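Trarnow Home Help > Painting & Finishes > Interior

Gray-green keeps going blue on me, wood furniture, north windows. Help picking before I buy all of it

Asked by Rocío Montoya
31 Jan 2025
Viewed 2,502 times
2 answers

Ok trying to keep this short, painting starts next weekend and I still don't have a color.

Downstairs of our place is 700 square feet, mostly one open room, windows on the north side. Walls are a yellowish cream from the last owners. Flat, marks if you look at it. We have a lot of medium brown wood in there, a cabinet, a long sideboard, dining table, all staying. I want a gray-green. Quiet, not sage-gift-shop green, not hospital either.

Tried three samples so far. First was a Retau one, looked perfect on the card, went baby blue by the window. Second was fine by the window and looked like pea soup next to the lamp at night. Third one is Bevora "Pacheco" and it's the closest but my sister says it's just gray. It might be just gray. I can't tell anymore, been staring at it since November.

Questions:
Is there a trick for stopping it going blue?
Does the wood change how it looks or am I imagining that
Eggshell or matte, we have a dog and a 2 year old
Do I need primer over the old cream. Guy at the store said no, guy at the other store said yes
Ceiling same color or leave it white

Budget is whatever's left of 245 dollars after the samples, so I really can't buy the wrong one twice. Thanks!!

Answer 1
Montserrat Lozano
Accepted by asker

Did almost this exact job two winters ago, brown furniture, north light, the works. Quick one from my phone so excuse typos.

Blue thing first. North light is cool all day so it pulls the blue out of any gray-green that has blue in it. Look for one with some yellow or a bit of brown in the mix. Sounds wrong, you'll look at the card and think ugh, mud. On the wall in that light it comes out green-gray. If your store has the tint formula on the lid sticker, look at it. Mine had black, yellow oxide and a tiny shot of green, no blue at all. The one I hated had blue. After that I just asked them to read me the formula before they mixed it.

And no you're not imagining the wood. Brown wood is basically dark orange, so anything neutral sitting next to it looks cooler than it does by itself. Paint a big piece of poster board, leave a white border on it, and stand it up right behind the cabinet. Then by the window. Then by the lamp. Don't paint samples straight on the cream wall, the cream all round it messes with your eyes, pretty sure that's half of why your third one reads gray. 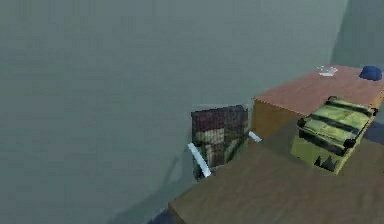
Gray-green beside a wooden cabinet, computer render.

What I got from doing that was mostly how dark to go. Big plain area of one color always feels stronger than the chip. I went one step lighter than my favorite on the strip and was glad. My mother says I should of gone two.

Light bulbs!! Check them. If your lamp is one of those very warm ones the pea soup is the bulb's fault, not the paint's. Try a more neutral one before you bin sample number two. Cheaper than a gallon.

Sheen. With a dog and a toddler get eggshell, or a matte that says scrubbable on it. Plain flat will make you cry by the stairs. But eggshell shows every dent and patch when light comes in sideways, so fill and sand properly first. Run your hand over it with your eyes closed, you find more that way.

Primer. You said yellowish cream and flat and it marks. If it's just old paint and clean, two coats of decent paint covers it, I didn't prime most of mine. Spot prime anything you filled or it'll flash (dull patches showing through). If anyone ever smoked in there, different story, stain blocking primer everywhere. Wipe a bit with a damp white rag, if it comes off brown you have your answer.

Ceiling I left white. Would do it again.

Comments on this answer

Rocío Montoya: The rag came off brown. Not tons but brown. Ugh. Ok priming

Montserrat Lozano: Sorry! Wash it first then prime, let it dry overnight. And open the windows, that stuff stinks

Rocío Montoya: Also put Pacheco on a board behind the cabinet and it is green!! Very green even. My sister takes it back

Adoración Sepúlveda: Poster board curls when you paint it, use foam board. Or tape the corners

Answer 2
Florencio Collado

Depends on the brand. I only use satin everywhere, easy to wipe, never had a complaint. Prime everything always, no exceptions, life's too short.

For the ceiling, do the same color at half strength, store can do that for you. White ceiling with green walls looks like a lid.

Also measure the walls and not the floor when you work out how much to buy. 700 square feet is your floor. Add up the length of all the walls, times the height, take off windows and doors, then divide by what the can says it covers. Then double for two coats. People always get this wrong and then the second batch doesn't match. If you do need more than one can tip them all in one big bucket and stir.

Comments on this answer

Sânziana Sârbu: satin on old walls is going to show everything, wouldn't do it unless they've been skimmed

Florencio Collado: Mine look fine

Sânziana Sârbu: ok but agree 100% on the bucket. Had a line down the middle of my hallway from two cans, same day same store

Rocío Montoya: Wait so is half strength just mixed with white? or less tint

Florencio Collado: Less tint. Ask for 50%. Get them to do a sample pot first, half doesn't always come out looking like half

Rocío Montoya: Think I'm leaving it white for now, out of money and out of arms. Going with Pacheco eggshell on the walls. Will post when its done

Related in Painting & Finishes
Can I paint over wallpaper glue or does it all have to come off
Trim looks pink next to new wall color
How long before I can push furniture back against eggshell
Leftover paint, garage, froze. Still ok?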